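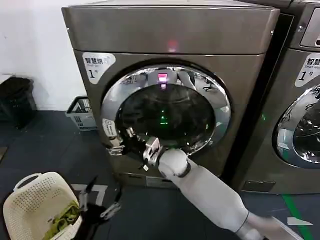
How long does it take to show a robot one task by remote control? Longer than the task, mostly on account of starting over. Opening a dryer door is a few seconds of work for a person. For me it was most of a morning before I had 38 runs I was willing to keep.

I started doing this in June. Before that I had only moved small arms around by hand, where you take hold of the arm and push it through the motion while it records. I liked that. You feel the weight of things. With remote control you hold a pair of handles and the arms copy you, and you feel nothing at all, so you have to learn to see when a finger is pressing too hard.

We use a setup called Orkel for the handles and a program called Lerov to record. Lerov is fine except that it keeps a run open until you close it yourself. I lost 2 good ones that way, both with a long tail of me reaching for my coffee. 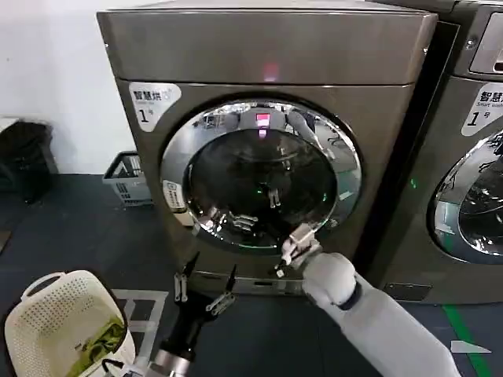 The other thing I had to learn was to go slower than I wanted to. If I rush, the recording is full of small corrections, and the robot learns those too. My rule now is to pick one way of doing the task and do it that way every time. Same approach, same side, same pause before the pull. Changes go in later, on purpose, once the plain version works.

Doors are harder than they look. The hand has to travel in a curve, and my own hand wants to go straight back. When I go straight back the fingers slip and I throw the run out. I kept a paper list of why each bad run was bad, and slipping was at the top of it by a wide margin.

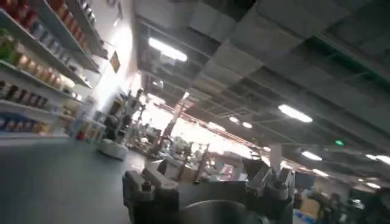
Wrist views are the part I ignored at first. I drove everything from the head view and only checked the wrist recordings at the end of the day. They are odd to watch. The picture tips over with the hand, so the shelves run downhill and half of what you get is ceiling lights. But the fingers are always there, big and close, and that is the bit I need when I want to know if a grip was good. Now I watch both and throw out more runs than I used to.

Next is a batch of 90, same door, with the basket moved between runs. I'll write down how that goes.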